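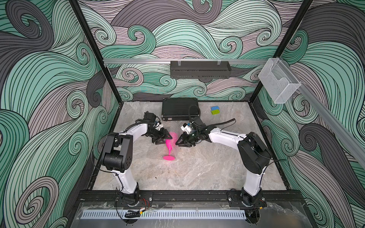
Two robot arms and something pink, with the swirly wave walls behind.

Two Nights in Ondau: Building a Small-Group Tour Package
Final project report, Tour Planning and Operations

What I was trying to do

The assignment was to put together a tour that a real person could book, with a real timetable and a price that wouldn't lose money. I picked Ondau, a lake town I've been to with my family more times than I can remember, and I figured that would make it easy. It did not make it easy! When you know a place as a kid you know where the ice cream is and which dock has the good jumping end, and you have no clue when the last bus leaves or who you call to book a table for a group.

My package is three days and two nights for a group of nine, plus the guide. Nine is what fits in the van from Hidon Shuttle with luggage in the back row, so that number got picked for me. I called the package "Slow Ondau" in my proposal and my instructor wrote "slow how?" in the margin, and I spent a good part of the semester answering that question.

The itinerary as it stands now

Day 1. Pickup at the Murketitz train station at 1:15 p.m. Drive to Ondau along the lake road with one stop at the overlook (restrooms, and a snack stand that's open from May on). Check in at the Kobzar Guesthouse. Free time until 5:30, then a walk through the old boatyard and down to the water. Dinner at the guesthouse.

Day 2. Breakfast. Morning ferry to the far shore, easy walk through the orchards, picnic lunch. Ferry back. Afternoon open, with an optional pottery visit. Dinner on your own, with a list of places from me that I've eaten at.

Day 3. Breakfast and check out. Covered market until 11:00, then the drive back to Murketitz in time for the 1:40 train.

That looks pretty thin written out, I know. My first version had four more stops in it. On Day 2 alone I had the ferry, the orchards, the pottery, a chapel, a museum and a sunset viewpoint, and when I added up the walking and the waiting there were eleven minutes for lunch. I took the chapel out with real pain (it's so pretty inside) and moved it to the "if you have extra time" page.

The test run

I did the whole route in early May with my roommate and two of her friends, which is a tiny group but it's who I could get. We paid for everything ourselves. Stuff I learned, in no special order:

The overlook stop needs 25 minutes. I had 10. People get out, they look at the lake, they take the pictures, and then they all want coffee at once from one very relaxed snack stand.

The lake path from the boatyard has a flight of steps down to the water, 217 of them. I counted on the way back up, twice, for the accessibility section below. Going down is lovely. Coming back up before dinner, with everybody hungry, I was not a popular guide.

The ferry takes cash only on the far side. I had no idea. The ticket office in Ondau takes cards, and the little booth across the water has a tin box. From now on the guide buys all the round trips in town.

The guesthouse is great. They'll do a late breakfast if you ask the night before, and the rooms over the garden are much quieter than the ones over the street, so I'm asking for garden side in the booking email.

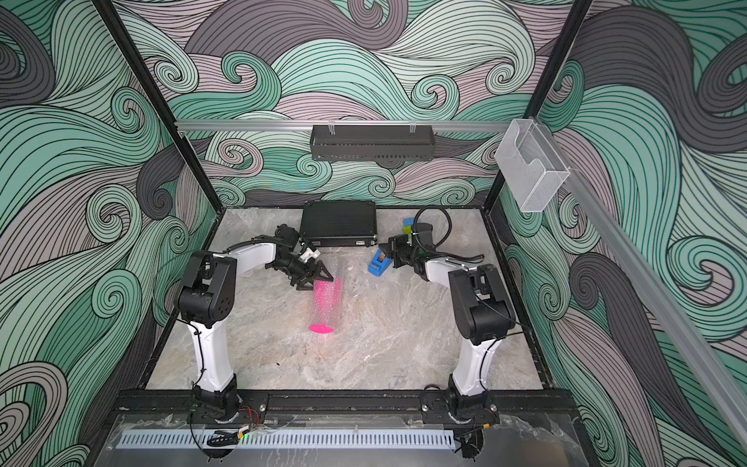 The brochure ate up way more of my time than I'd planned. We had to turn in a folded handout with the route, the prices, a map and the packing list, and I started with lake blue on everything, like every other lake brochure on the rack at the Murketitz station. My instructor's comment was that you couldn't tell whose it was from six feet away. So I went for a wave pattern instead, and for the colors I stuck close to the wall panels in the photo: mint green, slate gray and a dusty mauve, with the pale cream as the paper color. I love how the bands curl up into spirals, and I drew one big spiral on the front flap where the lake goes. The thin black lines inside the bands I had to give up. At brochure size my printer turned them into mush, and the ferry times on top of them were impossible to read. The second draft has the pattern on the cover only and plain cream inside, and it's so much calmer.

Prices and the spreadsheet from hell

The package sells for $675 per person, sharing a room. That covers the van both ways, two nights with breakfast, the first dinner, the ferry, the picnic and the guide. It doesn't cover the pottery visit, the second dinner or the train.

Getting to that number took me five versions. The first one was way too low, and the reason was dumb: I forgot that the guide also sleeps and eats. The guide's room, the guide's ferry ticket, the guide's share of the picnic, all of that gets spread over the people who are paying. Then I forgot the van driver waits around at the overlook and gets paid for it.

The other thing I had wrong was what happens if the van isn't full. My price works at nine people and it still works at seven. At six I'm losing money on every person who gets on. We talked in class about setting a minimum and canceling below it, and I went with seven, with a decision three weeks out so people can still change their train tickets. I'd like to have a better answer than that. A smaller van would be one, but Hidon has only the one size, and the other company I wrote to never got back to me.

For marketing I gave myself a pretend budget of $2,000 for the season, and most of it goes to printing and to a listing in the regional guide. I left social media at almost nothing. My reasoning was that the people I had in mind, older couples and friends traveling together, were picking up paper brochures when I watched the rack at the station. That's one afternoon of standing near a rack, so please don't lean on it too hard.

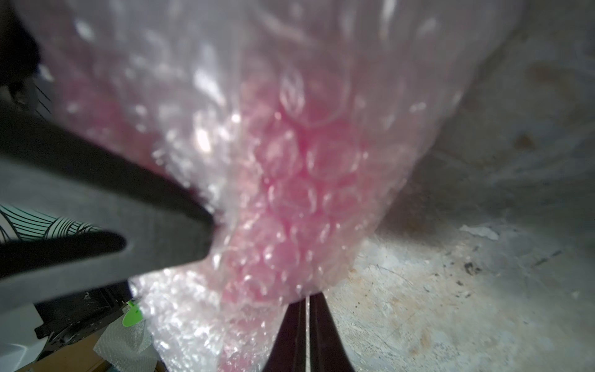

Shopping time at the market turned out to be the part my test group cared about most, and I'd given it forty minutes. It's two hours now. The trouble is what people buy. Ondau does a lot of thin glazed bowls and cups, and then those have to ride in a van on the lake road and get on a train. My roommate's friend rolled hers in a sweatshirt and we all listened to it clink for an hour. So I added a packing kit to the guide's bag: tape, a marker for names, and clear bubble wrap, the kind with rows of small round domes. Wrap it so you can still see some color coming through, like the patch of pink in the photo, and people can tell their own package from the next one without opening anything. You also want extra wrap bunched up wherever the thing gets narrow, and I'd go around a cup handle one more time than seems sane. The kit costs me very little per trip and it goes on the brochure as "we'll help you get it home," and three out of three testers said that would have sold them.

Accessibility

This section was required and I'm glad it was, I'd have skipped it otherwise. The overlook is fine, flat and paved. The guesthouse has one ground floor room with a wide door, and one only, so it needs to be held until the group is confirmed. The ferry has a ramp on the Ondau side and a high step on the other. The steps to the water are just not possible for a lot of people, and there's no elevator or road. My fix is to split the Day 1 walk: the guide goes down with whoever wants to go, and the others have a drink on the boatyard terrace, which has the same view and better chairs. I don't love splitting a group on the first evening. I'd take that over leaving people sitting in their rooms.

What I'd change

If I had another semester I'd run it again in the fall, when the orchards have apples on them and the morning ferry might be foggy. I'd want to know if the ferry still runs on time then, and all I have is the printed summer timetable.

I'd also talk to the market sellers earlier. I talked to them on the last morning with a van waiting, and got half answers. One of them told me they pack up at noon if it rains, and that's a problem for Day 3 that I haven't solved. My current rain plan is the museum, which opens at 10:30, so there's a hole in the morning that I've filled with "long breakfast."

And the name. "Slow Ondau" stayed, my instructor has stopped asking, and the margin note on the last draft was about my commas.

Attached: timetable (two pages), cost sheet version five, brochure draft two, packing list, contact sheet for the guesthouse and the van.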